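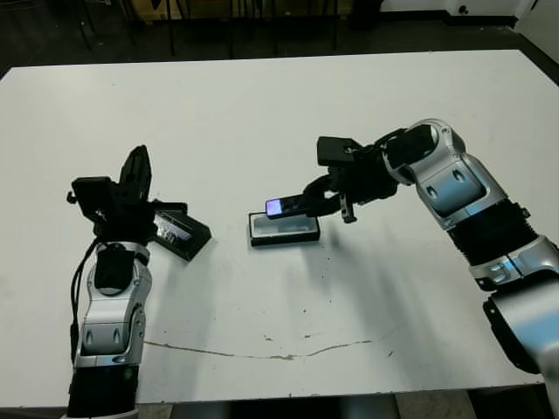 How often should you clean your phone and its case?

Once a week for the glass, and every other week for the case, with the phone taken out first. It's such a small job and it makes a phone so much nicer to pick up!

I do mine on a plain white table, where every speck of grit shows. A barely damp microfiber cloth does the screen in 20 seconds — never spray anything straight onto it — and a dry corner of the same cloth takes off the last smears. I bought a pack of 12 cloths from Allesport ages ago and I'm still using them. 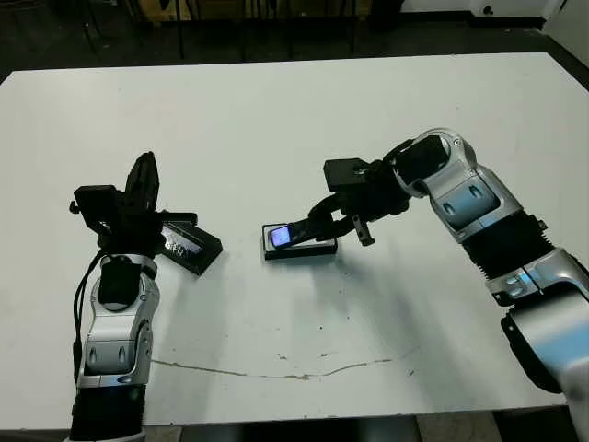
One reader wrote in to ask about paper towels, and said hers left fine lint all along the edge of the screen. Mine did too! Old cotton T-shirts are better if you don't have microfiber.

Cases need more than a wipe. Soft plastic ones love a bath: warm water, a drop of dish soap, about 5 minutes, then an old toothbrush around the rim and the button holes (so satisfying). Stand the case on its edge to dry and leave it until the corners are dry too.
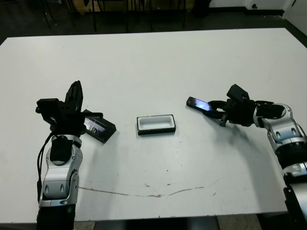 Does this work on leather? asks a reader from Mivside. I'd skip the water there and use a dry brush, then a dab of leather cream on the outside only. Test it somewhere small, and let it soak in before the phone goes back.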